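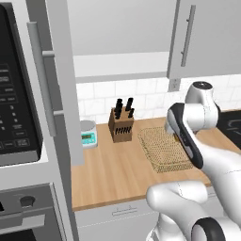
Otden Countertop Oil, 5 oz tin

Every wood oil on the market claims to be the last one you'll ever need. We've sold enough of them at Girka to stop believing the labels, so treat what follows as a shop's opinion.

Otden is a plain oil and wax blend for bare or previously oiled wood. It won't do anything for a sealed or varnished top, whatever the leaflet hints at. The maker says one tin covers 200 square feet. We doubt it. On thirsty new wood we ran out well before that, and the second coat went only a little further.

The leaflet also promises "1,000 wipe-downs" between coats. Whose wipe-downs, and with what? Vanderleia Evangelista, who runs our workshop, put it on her own counter in March and thinks the stretch by the sink will want another coat long before the rest. That sounds right to us.

What we do like: it goes on with a rag, the smell is mild, and it doesn't turn pale wood orange the way Peten did. It costs less than the Ó Néill hard wax — and looks much the same once buffed. The Ó Néill still stands up better to red wine.

Wipe off the extra within 20 minutes or it gets sticky. Lay used rags flat outdoors to dry before you throw them out, as oily rags can catch fire on their own.

Item no. 342. Sold singly. No returns on opened tins.

Filed under: Kitchen > Wood Care > Oils & Waxes

Contact Girka | Shipping | © 2021 Girka | Back to top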